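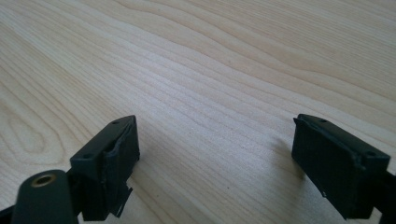
4.3 The open day as a test condition

Laboratory trials have a great advantage over public ones, in that the people present want the system to work. To see what would happen without this kindness, we took the Pellus hand-held gripper to the February open day at Galonport, where visitors could pick it up, squeeze the handle and move small household objects from one side of a table to the other. The protocol was the one used in Section 4.2, with the instructions shortened to fit on a card. We had reason to be proud of the card. Few visitors read it.

Sessions were limited to 20 minutes, a limit that was respected by everyone except one of the authors, who was demonstrating. Of the 45 visitors who signed the consent sheet, 42 went on to make at least one recorded attempt and 40 completed the full set. The other two left during the spoon task, which we had considered the easy one. Visitors under sixteen took part with an adult, and it was usually the adult who had to be asked to let go.

We had planned to report success rate by object, as before. This proved harder than expected, as visitors did not share our view of what the task was. The instruction "place the cup on the far side" was carried out in several ways that were plainly correct and that our scoring sheet had no column for. One visitor placed the cup, picked it up again to put it down more neatly, and was scored by two raters as a success and a failure respectively. Agreement between raters was lower than in the laboratory for this reason, and we revised the scoring rules before any of the open day recordings were used for training. Under the revised rules, an attempt ends at the first release in which the object stays where it was put. Tidying is recorded separately.

The open day also changed how we think about rest positions. In the laboratory, an operator who has finished one attempt goes straight to the next. A visitor who has finished one attempt turns to a relative and talks. The gripper meanwhile stays over the table, open and holding nothing, and the recording continues. Figure 6 is typical of what such stretches contain: the two black fingers apart, bare pale wood between them, and a good deal of grain. A policy trained on the unedited recordings would learn, among other things, to hover. We therefore cut any stretch in which the gap between the fingers stayed open and no object came into view, keeping a short margin before each approach. Automatic cutting worked well on plain surfaces. On the table in Figure 6 it did less well, as the rings and long curving lines of the wood were at times taken for the outline of a dish, and these recordings were checked by hand.

Figure 6 is also useful on the subject of wear. The inner face of the left finger is uneven, with a raised, wrinkled strip, and a frayed flap of black material stands out near its base. The matching face of the right finger is flatter and carries only a small pale scuff. The drawings supplied with the Pellus show two identical fingers. We had modelled them as identical too, and the contact model in Section 3 treats both faces as smooth and flat, an assumption we would now describe as optimistic. Replacing it with separate friction values for each side is left to future work, along with finding out what those values are.

Two practical remarks may help others planning a similar event. Clorik, who lent us the tables, had put us beside the Magsi stand, where a mobile robot was giving out sweets. Our queue was accordingly made up in part of people who believed they were in a different one. They were good-natured about it and are included in the results. The second remark concerns questions. The commonest was whether the gripper could do the washing up, and the card now answers it.

We make no claim that open day visitors stand for the general public, being on the whole people who will give up a free morning to look at machinery.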